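킨데소라 조리 연구동 공개일 방문기

작성: 반찬 모임 방문조
분류: 견학 / 조리 시설

8월 16일 금요일에 킨데소라(Kindesora) 조리 연구동 공개일에 다녀왔다. 우리 모임에서는 나까지 네 명이 신청했고 한 명은 당일 아침에 못 온다고 연락이 왔다. 공개일은 해마다 한 번 있는데 작년에는 신청을 늦게 해서 못 갔다. 올해는 6월에 안내 메일이 오자마자 신청했다.

다녀온 뒤에 모임 게시판에 올릴 내용을 정리하다 보니 길어져서 따로 글로 남긴다. 내년에 갈 사람은 앞부분의 교통편과 뒷부분의 메모만 봐도 된다.

가는 길

역에서 256번 버스를 탔다. 연구동 정문 바로 앞에 서는 정류장이 있는데 안내문에는 한 정거장 전에서 내리라고 되어 있었다. 안내문대로 내렸더니 언덕을 걸어 올라가야 했다. 정문 앞에서 내리는 편이 낫다. 주차장은 건물 뒤쪽에 있고 입구가 좁다. 차를 가져온 다른 방문객은 건물을 한 바퀴 돌았다고 했다.

접수대는 1층 복도 끝에 있다. 이름을 말하면 목걸이형 명찰과 자료집을 준다. 자료집은 70쪽이고 절반은 시설 소개, 나머지는 채소 손질과 보관에 관한 글이다. 시설 소개 쪽은 홈페이지에 있는 내용과 거의 같아서 건너뛰어도 된다. 뒤쪽의 채소별 보관표는 쓸 만했다. 명찰은 나갈 때 돌려줘야 한다.

가방은 사물함에 넣고 들어간다. 머리망과 덧신을 나눠 주는데 덧신은 큰 것과 작은 것 두 종류였다. 나는 작은 것을 받았다가 뒤꿈치가 자꾸 벗겨져서 바꿨다. 물병은 들고 들어갈 수 없고, 메모장과 펜은 괜찮다.

일정

한 조가 12명이고 전체 견학은 110분이다. 우리 조는 오전 두 번째 순서였다. 안내는 제롬 달리사이(Jerome Dalisay) 씨가 맡았다. 저장실, 세척실, 손질실, 절임실 순서로 돌고 마지막에 2층 회의실에서 질문 시간을 가졌다. 손질실에 머무는 시간이 제일 길었고 우리가 보고 싶었던 곳도 거기였다.

저장실

처음 들어간 저장실은 온도가 다른 칸으로 나뉘어 있다. 잎채소 칸, 뿌리채소 칸, 버섯 칸이 있고 문마다 그날 들어온 물건을 적은 종이가 붙어 있었다. 뿌리채소 칸에는 무, 당근, 비트, 우엉이 있었다. 무는 무청을 바짝 잘라 내고 한 개씩 종이에 싸서 눕혀 두었다. 우리 모임에서는 신문지에 싸서 세워 두는데, 달리사이 씨는 세우든 눕히든 서로 눌리지만 않으면 된다고 했다. 무청을 남겨 두면 무 쪽의 수분이 잎으로 올라가니 받은 날 바로 자르라고 했다.

상자를 겹쳐 쌓을 때 쓰는 받침대는 블롬크비스트(Blomqvist) 제품이라고 했다. 바닥이 뚫려 있어 물이 고이지 않는다. 같은 것을 살 수 있는지 물었는데 단체용으로만 나온다는 답을 들었다.

저장실은 꽤 춥다. 반팔로 갔던 사람들은 금방 나가고 싶어 했다. 얇은 겉옷을 챙길 것.

세척실

세척실에서는 뿌리채소용 솔을 구경했다. 털이 뻣뻣한 것과 부드러운 것을 나누어 쓰는데, 껍질째 쓸 채소는 부드러운 솔로, 껍질을 벗길 채소는 뻣뻣한 솔로 닦는다. 흙이 많이 묻은 우엉은 따로 담가 두는 통이 있었다. 담가 두는 시간은 짧을수록 좋고, 흙이 풀리면 바로 꺼낸다고 한다.

씻은 채소는 물기를 빼서 손질실로 넘긴다. 무는 물기가 남아 있으면 도마 위에서 잘 미끄러지기 때문에 마른 천으로 한 번 닦은 다음에 넘긴다고 했다. 우리는 이 단계를 거의 안 하고 있었다. 같이 간 회원이 메모장에 크게 적었다.

세척실 바닥은 배수구 쪽으로 기울어 있어서 서 있으면 한쪽 다리가 아프다. 여기는 오래 있지 않았다.

손질실

손질실에 들어가면 흰 대리석 무늬 상판을 올린 작업대가 있다. 옅은 색 나무 도마가 왼쪽 앞 모서리에 놓여 있고, 우리가 들어갔을 때는 무를 두툼한 원형으로 썰고 있었다. 손잡이까지 금속으로 된 주방칼을 썼다. 설명을 들으면서 이쪽저쪽으로 자리를 옮겨 가며 볼 수 있었다. 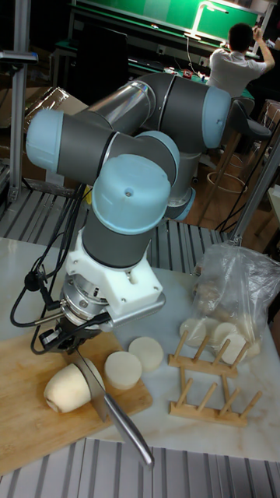 무를 두껍게 써는 것은 조림용이라고 했다. 달리사이 씨 말로는 얇은 무는 오래 끓이면 가장자리부터 풀어지고, 국물이 탁해진다. 두꺼우면 속까지 간이 배는 데 시간이 걸리지만 모양이 남는다. 우리 모임은 배달 반찬으로 무조림을 자주 하는데 용기에 담아 옮기는 동안 부서지는 일이 많았다. 지금까지는 끓이는 시간을 줄여서 해결하려고 했고, 그러면 가운데가 설컹거렸다. 두께를 늘려 보자는 얘기는 전에도 나왔지만 용기 뚜껑이 안 닫힐까 봐 미뤄 두고 있었다.

두께가 들쭉날쭉하면 어떻게 하느냐고 누가 물었다. 얇은 조각은 냄비 위쪽에 올리고 두꺼운 조각은 바닥에 깐다고 했다. 이것은 집에서도 바로 할 수 있는 방법이다. 두께를 맞추려고 자를 대고 썰 필요는 없고, 처음 한 조각을 잘라 보고 그것을 옆에 놓고 기준으로 삼으라는 말도 있었다.

모서리를 돌려 깎는 것에 대해서도 물어봤다. 연구동에서는 행사 음식이 아니면 안 한다고 한다. 깎아 낸 조각을 따로 모아 국물용으로 쓰면 버리는 것은 없지만 손이 많이 간다. 우리도 안 하는 쪽으로 정리했다. 다만 명절 주문 때는 해 달라는 사람이 있어서 그때는 따로 값을 받아야 할 것 같다.

무의 부위 이야기도 길게 했다. 잎 쪽은 달고 단단해서 생채나 샐러드로 쓰고, 가운데는 조림과 국, 뿌리 끝은 매운맛이 강해서 갈아 쓰거나 국물을 낸다. 대체로 아는 내용이지만 계절에 따라 차이가 커진다는 설명이 도움이 됐다. 여름 무는 전체적으로 맵고 물이 많아서 가운데 부분도 생으로 쓰면 맵다. 연구동에서는 여름에 생채를 할 때 설탕을 늘리는 대신 채 썬 것을 찬물에 잠깐 담갔다가 쓴다고 했다. 담그는 시간이 길면 단맛까지 빠진다.

질문이 많아서 이 자리에서 꽤 오래 서 있었다. 뒤에 선 사람은 도마가 잘 안 보이니 들어갈 때 앞쪽에 서는 것이 좋다. 무는 도마에 눕혀 놓고 위에서 칼을 내려 썬다.

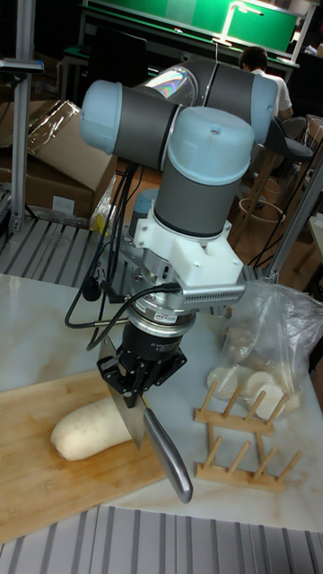
도마 이야기

도마에 관한 설명은 손질실 안쪽 선반 앞에서 따로 들었다. 여러 종류의 도마를 세워 두었고 만져 볼 수 있었다. 밴댐니스(Vandamness)라는 공방에서 온 시어셔 킨(Saoirse Keane) 씨가 설명했다. 통역이 붙어서 시간이 두 배로 걸렸지만 내용은 알찼다.

나무 도마는 쓰기 전에 물을 한 번 적시고 닦아서 쓴다. 마른 도마에 바로 무나 당근을 올리면 즙이 결 사이로 들어가 얼룩이 된다. 당근은 색이 오래 남는다. 다 쓰면 솔로 결 방향을 따라 씻고 세워서 말린다. 눕혀서 말리면 바닥 쪽이 늦게 말라 휜다. 킨 씨는 햇볕에 내놓는 것도 권하지 않았다. 한쪽만 빨리 말라서 갈라진다고 했다. 우리 모임 조리실은 창가에 도마를 세워 두고 있어서 자리를 옮기기로 했다.

기름칠은 손질용 기름을 얇게 바르고 하룻밤 두었다가 닦아 낸다. 식용유를 바르는 사람이 많은데 시간이 지나면 냄새가 난다. 한 달에 한 번이면 충분한지 묻자 물방울을 떨어뜨려서 금방 스며들면 바를 때가 된 것이라고 답했다. 날짜를 정해 놓는 것보다 낫다고 생각한다.

도마가 상판에서 밀리는 문제도 나왔다. 매끄러운 상판이라면 젖은 행주를 꼭 짜서 깔라고 했다. 행주가 너무 젖으면 도마 바닥이 물을 먹는다. 미끄럼 방지 깔개를 써도 되지만 자주 씻지 않으면 밑에 찌꺼기가 낀다. 우리는 깔개를 쓰는데 다녀온 다음 날 들춰 보니 정말 끼어 있었다.

도마 크기에 대해서는 의견이 갈렸다. 같이 간 회원은 큰 것 하나가 편하다고 하고, 나는 작은 것을 여러 장 두고 바꿔 쓰는 편이다. 킨 씨는 싱크대에 눕혀 씻을 수 있는 크기면 된다고만 했다. 썬 조각이 도마를 벗어나 상판으로 넘어가는 일은 흔하니 작업대부터 깨끗이 닦고 시작하라는 말도 했다. 손질실 작업대에서도 조각 하나는 도마 옆 상판에 있었다.
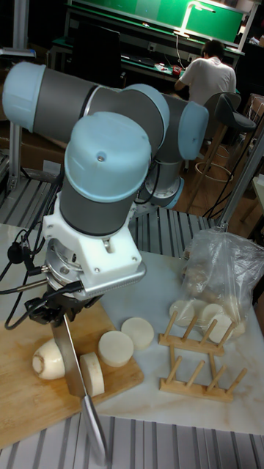
손질실 작업대. 끄트머리 토막과 두툼하게 썬 조각들, 칼날에 기대어 선 한 조각.

칼 관리

칼은 페다노(Fedano)에서 나온 직원이 맡아 짧게 시연했다. 숫돌 두 개를 놓고 거친 것에서 고운 것 순서로 갈았다. 설명은 각도보다 힘에 관한 것이 많았다. 누르는 힘이 일정하지 않으면 날 가운데만 닳는다. 오래 쓴 칼을 옆에서 보면 가운데가 들어가 있는 경우가 있는데 그 때문이라고 한다. 방문객이 가져온 칼은 갈아 주지 않으니 들고 가지 말 것. 애초에 입구에서 맡기라고 한다.

무처럼 굵은 채소를 썰 때는 날이 충분히 길고 폭이 있는 칼이 편하다. 칼이 짧으면 끝까지 한 번에 내려가지 않아 단면에 턱이 생긴다. 단면이 매끈하면 조릴 때도 덜 부서진다고 하는데 이것은 돌아와서 비교해 보지는 못했다. 칼이 무디면 무가 쪼개지듯 갈라진다. 우리 조리실에서 그런 일이 자주 있어서 다들 고개를 끄덕였다.

금속 손잡이와 나무 손잡이 중에 어느 쪽이 좋으냐는 질문도 있었다. 금속은 씻기 쉽고 이음매에 끼는 것이 적다. 손에 물기가 있으면 미끄러울 수 있다. 나무는 잡기 편하지만 물에 오래 두면 안 된다. 취향대로 고르면 된다는 정도의 답이었고 더 깊은 얘기는 없었다.

숫돌 가격은 물어봤는데 현장에서는 팔지 않는다고 했다. 안내 책자만 받아 왔다. 책자는 조리실 서랍에 넣어 두었다.

자투리 쓰는 법

썰다 보면 무 끝동이 남는다. 짧고 둥글어서 눕히면 구르기 쉽고, 끝까지 썰려고 하다가 손을 다치는 사람이 많다고 한다. 연구동에서는 잡기 어려울 만큼 짧아지면 더 썰지 않고 통에 모은다. 모은 것은 갈아서 소스에 넣거나 얼려 두었다가 국물을 낼 때 쓴다. 굳이 썰어야 한다면 잘린 면을 바닥으로 세우고 반으로 가른 다음 다시 눕혀서 썬다.

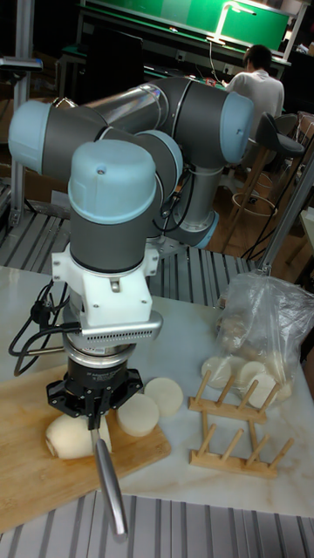 우리는 지금까지 자투리를 그날그날 된장국에 넣었는데 양이 많은 날은 남아서 버렸다. 얼려 쓰는 방법은 당장 해 볼 생각이다. 얼린 무는 녹으면 물러지지만 국물용이면 상관없고 오히려 맛이 빨리 우러난다. 봉지에 날짜를 적고 납작하게 펴서 얼려야 나중에 떼어 쓰기 쉽다. 달리사이 씨는 당근 자투리와 섞어 얼리지 말라고 했다. 국물 색이 달라진다는 이유였다.

껍질은 깨끗이 씻은 것이면 가늘게 썰어 말려서 볶는다. 시식으로 나온 것이 그 무껍질 볶음이었다. 꼬들꼬들하고 간장 맛이 강했다. 내 입에는 조금 짰고 같이 간 회원은 밥반찬으로 딱 맞는다고 했다. 만드는 법은 자료집 뒤쪽에 있다. 말리는 시간은 날씨에 따라 다르다고만 되어 있어서 몇 번 해 봐야 알 것 같다.

절임실

절임실은 유리창 너머로만 봤다. 냄새는 복도까지 난다. 피클, 깍두기, 쌀겨에 묻은 절임이 선반에 나뉘어 있었고 용기마다 담근 날짜와 담당자 이름이 붙어 있었다. 안에 들어갈 수 없어서 아쉬웠다. 설명판의 글씨가 작아 뒷줄에서는 읽기 어려웠다.

무 절임은 소금을 먼저 뿌리고 물을 뺀 다음 식초물을 붓는다. 물을 덜 빼면 식초물이 싱거워지고 며칠 지나 맛이 변한다. 여름 무는 물이 많으니 소금에 두는 시간을 늘리거나 돌을 올린다. 우리도 지난 여름에 싱거워졌다는 말을 들은 적이 있어서 이 부분을 자세히 물었다. 빠진 물의 양을 매번 적어 두면 다음에 조절하기 쉽다고 한다. 계량컵 하나만 따로 정해 두면 되는 일이라 바로 하기로 했다.

질문 시간

2층 회의실에서 보리차를 마시며 질문을 받았다. 의자가 모자라 몇 사람은 서 있었다. 나온 질문 중 적어 둔 것만 옮긴다.

썬 무를 하루 전에 준비해 두어도 되는가. 된다. 물에 담그지 말고 젖은 키친타월로 덮어 밀폐한다. 담가 두면 향이 빠진다.

바람 든 무를 겉에서 알아볼 수 있는가. 무청을 자른 자리를 보면 어느 정도 안다. 속이 비어 보이거나 스펀지 같으면 안쪽도 그런 경우가 많다. 같은 크기인데 유난히 가벼우면 의심한다.

조림에 쌀뜨물을 꼭 써야 하는가. 겨울 무는 안 써도 된다. 여름 무는 쓴맛과 매운맛이 있어서 한 번 삶아 내는 것이 낫다.

조림 무에 칼집을 넣는가. 두꺼우면 한쪽 면에 얕게 십자로 넣는다. 깊으면 거기서 갈라진다.

마지막 질문은 견학을 단체로 따로 신청할 수 있느냐는 것이었는데 공개일 외에는 받지 않는다고 했다.

다음에 갈 사람을 위한 메모

겉옷을 가져갈 것. 저장실이 춥다.
운동화가 편하다. 굽이 있으면 덧신이 찢어진다.
버스는 정문 앞까지 타고 간다.
손질실에서는 앞쪽에 선다.
질문은 미리 적어 간다. 회의실에서는 시간이 금방 간다.
점심은 주지 않는다. 정문 맞은편에 국숫집이 있고 낮에는 줄을 선다. 우리는 줄이 길어서 역 앞까지 나와 먹었다.

모임에서 바꾸기로 한 것

돌아오는 버스에서 셋이 정한 내용이다. 우선 조림용 무를 지금보다 두껍게 썬다. 용기 뚜껑이 닫히는지 빈 용기로 먼저 확인한다. 씻은 무는 천으로 닦고 나서 도마에 올린다. 도마는 창가에서 안쪽 벽으로 옮기고, 깔개는 쓸 때마다 씻는다. 끝동은 모아서 얼린다. 숫돌은 책자를 보고 값을 알아본 뒤 다음 모임에서 살지 정한다.

두껍게 썬 조림은 다음 배달 때 일부만 먼저 해 보기로 했다. 자료집은 조리실 책꽂이에 꽂아 두었으니 필요한 사람은 보고 제자리에 놓아 주기 바란다. 복사하려면 뒤쪽 보관표만 해도 충분하다.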